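Green Does Not Mean Fine

Wednesday, a little after four in the afternoon, the left arm on bench 5 at our Clatthorpe site put its fingers into the table and kept pushing. Not fast. Slow, steady, like somebody leaning on a door. It pushed until the mat bunched and the gripper housing cracked, and then it sat there. Light on the base: green.

Nobody hurt. I want that out of the way early, and I also want to say it is the worst sentence in any incident writeup, because once people read it they stop reading.

So. Keep reading.

The job was toy pickup. Two arms, one bin, a plush toy, put the toy in the bin. We do it all day. It's dull work and it is supposed to be dull, Womadbridge pays us for dull. The controller is from Grovix, the grippers are Lekota, and the part that decides when to quit pushing belongs to neither of them, it belongs to us. We wrote it. I'd like to blame a vendor and I can't.

What went wrong, short version. The arm has a force limit. Go over it, arm stops. The limit was set at 300 in the config. Somebody swapped the left gripper in the morning, and the new one's profile loaded with its own limit, 800, and the profile wins over the config. No warning. One line in a log file that no person reads. Then a soft toy got squashed flat under the fingers, the arm figured it hadn't reached the toy yet, and went down to look for it.

Through the toy, basically. Into the table.

Why the light bugs me

The light is green when the arm has power and the software has not raised a fault. That's all it means. But ask anyone who works near one of these benches and they'll tell you green means okay. Green means you can reach in and turn the bear over. I've done it. I did it that same morning, hand right between the grippers, glanced at the bases, both green, fine.

It was running with the wrong limit the whole time. From the gripper swap until four. Every one of those reach-ins was on the strength of a light that knew nothing about force.

We have the bench running again, new housing on the left side, same task, same toys.

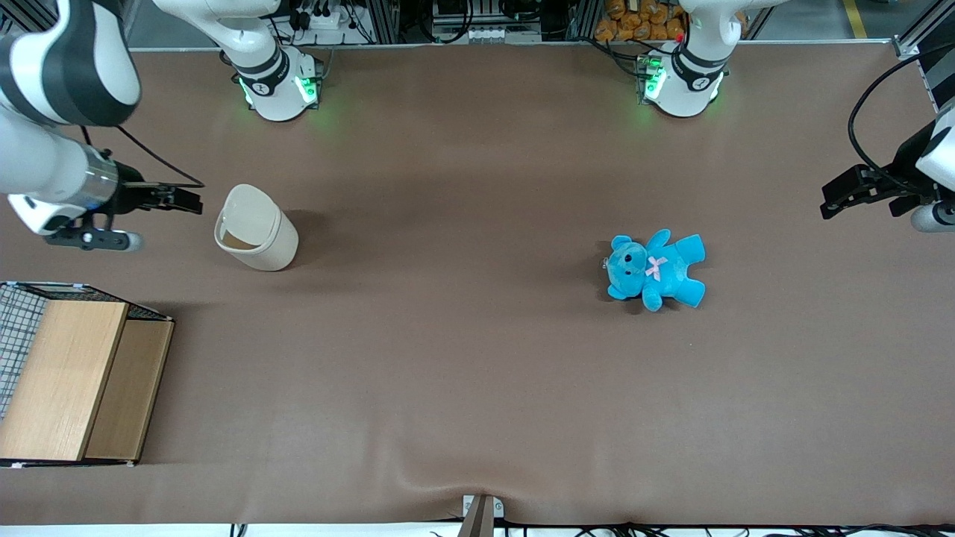

What I'd change

First, the light. Make it say less or make it know more. If green only means "powered, no fault raised" then don't use green, use white, use blue, I don't care. Green is taken. Green has meant go since before any of us were born and a note on page 12 of a manual won't undo that.

Second, the lower limit wins. Always. If two files disagree about how hard a machine may push, take the small number and complain loudly. This took us nearly 400 lines of changes, which sounds like a lot and mostly was tests. Should of been there from the start.

Third, soft things. We got relaxed because the toys are soft. You look at a stuffed bear on a table and you don't think hazard. But soft is exactly what fooled the arm, a hard block would have pushed back right away and tripped even the bad limit sooner. The plush just gave and gave. We tested the stop on a steel plate, every time, because the steel plate gives a clean reading. Nobody squashes steel. Test it on what you actualy pick up.

Fourth, and this is where I lose people. Stop reaching in. Hit pause, wait for the brakes, then put your hand there. It costs a few seconds a reset and over a shift that adds up, I know, I've had that argument twice this month already. The answer I get is that the arms are light and slow and built for working next to people. Sure. So was this one. It cracked its own housing at walking-pace-of-a-snail speed and would have carried on if the motor hadn't gotten warm enough to shut itself down.

A thermal cutoff stopped it. Meant to protect the motor. That's what stood in for the safety system for most of a day.

I've heard the other side, that it was one config mixup, fixed in an afternoon, move on. And the fix was quick, yes. But the mixup needed a file that could quietly override another file, a test that didn't match the job, and a light everybody trusted. Only one of those is a config problem. We've fixed two. The light is still green, same as it was, and the request to change it has been sitting in the queue since December.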